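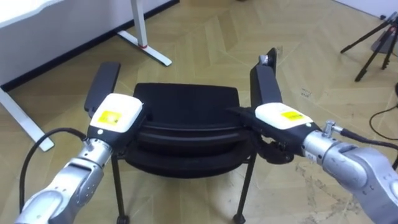 Unit 12: Office chairs on a wooden floor

Reading time: 2 minutes

A chair with castors should be moved by the backrest, with both sides held at the same height. Do not push only one side, or the chair will turn and the wheels can scratch the wood.

Before you move it, look at the castors. Hair and small stones collect there, and in December also salt from the street. Clean them with a dry cloth.

For next time: read the Plallham sheet on herringbone floors and write down which castors it recommends, the hard or the soft ones.

Related items
Desks and cable covers
Floor care, the Moura notes
Stacking chairs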